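Chore robots

A chore robot is a machine meant to do the small jobs people do with their hands, like clearing a table, folding a towel or sorting parts into a bin. I've been keeping this entry going for a while now, and I rewrite it more often than any other page on the site (the dishwasher page hasn't changed in years!).

Background

Machines have done single chores for a long time. A washing machine washes and a robot vacuum vacuums, and both do it well because the job was trimmed down to fit the machine. What I mean by a chore robot is the other kind, an arm that's supposed to walk up to your mess, so to speak, and deal with whatever it finds.

Shop floors got there first. The Grutier packing line I visited one July ran 200 trays an hour, every tray the same, and it was lovely to watch. Then a tray came in crooked and the whole thing stopped until a person nudged it.

Home tasks

Kitchens and laundry rooms are harder. Cloth changes shape when you grab it, plates are slick, and small pots never sit in the same place twice. Tuvirex sells an arm for table clearing, and in my own tally it managed 29 pickups out of 30 with a plastic cup, which got me very excited until I swapped the cup for a dish towel. The Zalura folding machine does shirts nicely, but you have to clip each one in yourself, and by then I'd have half the pile done.

Most groups practice on a plain table with a few everyday things on it, a plate, a pot, a folded cloth, and run the same short move over and over. The Yousafzai test, which I like a lot, asks for 100 tries in a row with no human help.
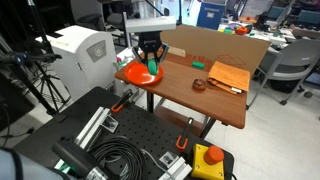 Can a robot do all my housework yet?

Single jobs, set up carefully, are within reach today, but a whole house is still too much for any machine I've come across. Expect to keep folding your own towels for now.

See also: robot vacuums, grippers, laundry machines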